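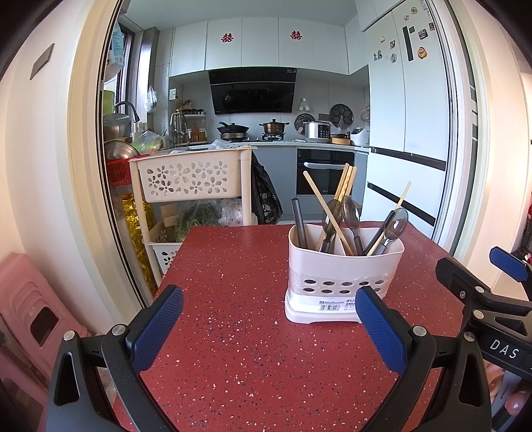
Two-finger gripper at the cutlery holder, home kitchen, Cernley open day.

Posted in November by the Mevport Makers desk

How to run a chopstick-sorting demo at your own open day

I came home from the Cernley open day so fired up that I wrote this the same evening! The El Idrissi table was my favorite stop by a mile: hand-held grippers, a red speckled tabletop, a cutlery holder, and a task any visitor gets in two seconds. You can set up the same thing in a kitchen you already have. Budget 31 minutes for setup if it's your first go.

What you need

A pair of hand-held grippers with padded fingers, a plastic cutlery holder, wooden chopsticks and a few metal spoons. Mix your chopsticks, dark and light, if you have them. Get a holder with two compartments so people have a choice to make (it gets them talking, too).

Step 1. Lay out the table

Leave the kitchen as it is. Pots on the stove, vegetables on a chair, all fine, and much nicer to look at than a bare lab bench. Stand the holder in the middle of the table, put some of the utensils in it, and scatter the rest within easy reach of the fingers. Turn the spoons and chopsticks at different angles. A spoon bowl is a good first target for nervous visitors, and a lone chopstick lying flat is a lovely challenge for the cocky ones. 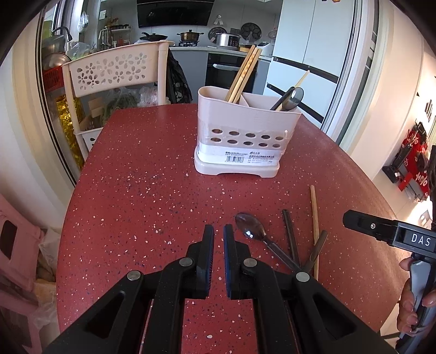
Step 2. Pick up one chopstick

Open the fingers just a little wider than the stick, come in slowly, and close until both pads touch. Squeeze gently. My first try pinged straight across the table, so go easier than you think you need to!

Step 3. Bring it upright over the holder

Tilt your wrist until the stick points up, then line up the lower end with the compartment. With two grippers going, agree who moves first. One holds its stick off to the side while the other lowers. I could have watched this part all afternoon, it's so much fun when both hands get into a rhythm.
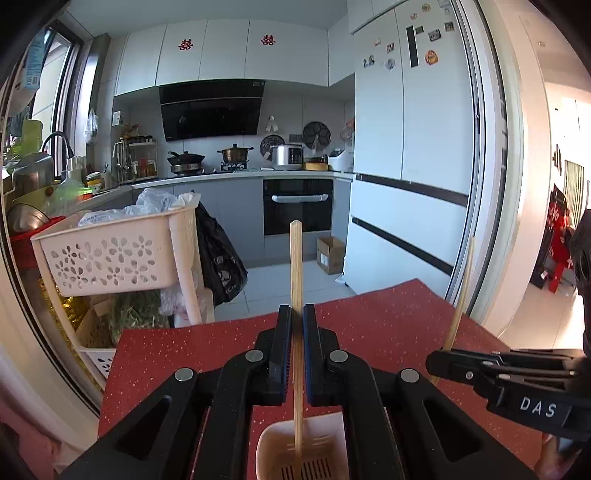

Step 4. Let go and reset

Open the fingers straight out, lift clear, and hand over to the next visitor. Empty the holder every 2 turns so there's always plenty to pick from. Citholm's sign-up sheet had 155 names on it by closing, so keep your turns short and bring a spare pen.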